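Prev by Date | Next by Date | Thread Index | List Home

Subject: Re: Soson hand-held gripper kit, trial terms

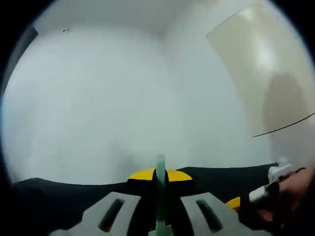 Hand-held gripper, green finger upright, near a white wall.

The Pratholm office has reviewed the Solleck offer. Members may borrow one kit for 33 days. Spare fingers are sold in packs of two — the mount is not included.

Orders placed through Kamel carry a three-year warranty. Requests should reach this office by 23 December 2019.

> Is the trial open to member sites that did not
> register in September? Our site would like
> one kit.

It is open to all member sites.

Pratholm Equipment Office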